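The bed is where it all ends up

By the time the last load comes off the line at the house in Pludumton, there is no table big enough to take it. The kitchen bench has the breakfast things on it, and the couch has people on it. So the washing goes down the hall to the bedroom, gets tipped out on the bed, and stays there until somebody folds it.

Zoltán Bíró has done most of the folding in this house for nine years. He did it before that too, in the back room of his parents' drycleaning shop, where the job was shirts and the rule was that nothing sat in a basket overnight. He no longer keeps to the rule. Two loads a day is normal here in winter, and on a wet weekend he will let the pile go until the afternoon and do the lot at once with the radio on.

He starts with the biggest pieces. Most people, he says, start with socks because socks are easy, and then find they have used up all their patience and most of the bed. Coats, heavy jumpers and dressing gowns get spread out flat first. He smooths them from the neck down, brings the sleeves in across the back and turns the whole thing up from the hem. Dark clothes go together, mainly so he can see the lint. He keeps a damp rubber glove on the windowsill for that and has never bought a roller.

Smaller things are folded in thirds lengthwise and then in half, and in half again if the drawer is shallow. Navy and black are the trouble. Under the bedroom light at six in the evening they look the same, and the household has gone to work in mismatched trackpants more than once. Bíró now folds navy with the label showing and black with the label in.

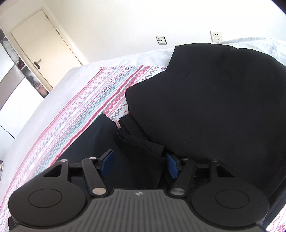
Blankets are a separate matter. The house has more of them than it has beds, a good number inherited, and they come and go from the linen cupboard according to the weather. The ones with woven patterns came through his partner, Povilas Uibo, whose grandmother would not have a plain blanket in the house. Uibo grew up with striped bands, diamonds and crosses on everything that could be slept under, and he is strict about how they are looked after. Cold water, a short spin, dried flat and out of full sun so the reds keep their colour. They are folded with the pattern to the inside, and the fold is moved each time so that no crease wears through in the same spot.

The strictness has a history. A few winters back one of the grandmother's blankets went through a hot wash by mistake and came out the size of a bath mat. It is still in the house. The cat has it.

Uibo's other contribution was the cupboard itself. It is a Zorov, a plain tall unit 107 centimetres wide, which he bought secondhand and carried in from the driveway with a neighbour. The shelves were set too close together for bedding, so he took out every second one and used the spares in the shed. Doonas go on the bottom, blankets in the middle, towels at eye level. Nothing is stored in plastic. He tried the vacuum bags sold by Ozoliņš and found that wool came out of them flat and took days to recover.

The two of them disagree about whether the bed should be made before the folding starts. Uibo says yes, because a smooth doona gives you a surface to work on and you only have to do it once. Bíró says the bed will be wrecked anyway by the time the coats have been laid out on it. In practice the doona gets pulled roughly up to the pillows, and the argument is left for another day.

There was a period when they tried to be more organized about it. Uibo bought a Dosau folding board, a hinged thing that turns a T-shirt into a neat rectangle in four moves, and for most of one April every shirt in the house was the same size. Bíró thought it was slower than doing it by hand. One evening he timed himself with the oven clock, folding the same basket both ways, and the board took almost 171 seconds longer. It went to the op shop, and the shirts went back to being slightly different sizes.

What has stuck is the order. Big things, dark things, small things, then bedding, with socks at the very end, matched on the carpet while something is on television. Piles are made by room, and each person carries their own. Anything left on the bed at nine o'clock gets moved to the chair by the window, and Bíró takes no further responsibility for it.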